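Can a Machine Put the Shoes Away Yet?
Household Tips: Entryway and Closet
By Corina Tanner
October 17, 2026

Readers keep writing to ask whether it's worth waiting for a robot before they sort out the front hall. My answer is no. Sort it out now, and do it in a way that would suit a machine later on, as the same habits make the job quicker for you.

Shoes are a fair test. A sneaker is stiff and easy to hold. A soft slipper bends wherever you pinch it, and a low rack made of rods gives it very little to rest on. You do the job half asleep. A machine has to find the opening, pick a spot to grip, turn the shoe the right way around and let go without knocking the next pair off.

Much of the practice goes on in computer simulation, where a dropped slipper costs nothing and the same pair can be racked 1,000 times.

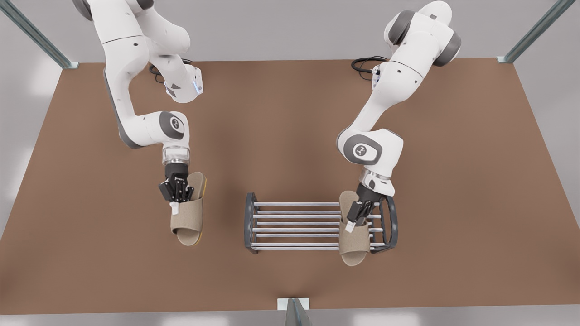

Simulation image: Skernach

Two arms with a slipper each looks like a time saver, but both slippers still have to end up side by side and facing the same way. Add a wet boot, a tangled lace or a dog and the job changes again. I wouldn't plan a hallway around it this year.

What you can do this weekend:

Keep the rack low and wide. Tall racks tip when you pull from the top.

Leave a finger's width between pairs. Crammed shoes lose their shape and push each other off the back.

Hold soft slippers by the upper edge and set them down toe first. If they sag between the rods, cut a strip of shelf liner to fit.

Snip off store tags before the slippers go into use. They catch on rods.

Wipe metal rods with a damp cloth, then a dry one. Grit left on them scuffs pale soles.

Move anything you haven't worn since February to a box in the closet.

As for other chores, floor vacuums do well on open floors and poorly around cords. Folding laundry is slow going for a machine. Loading a dishwasher depends on whose dishwasher it is. On a shop floor, where the same part arrives in the same place all day, automation has a much easier time of it.

Next in this section: drying wet boots without a heater.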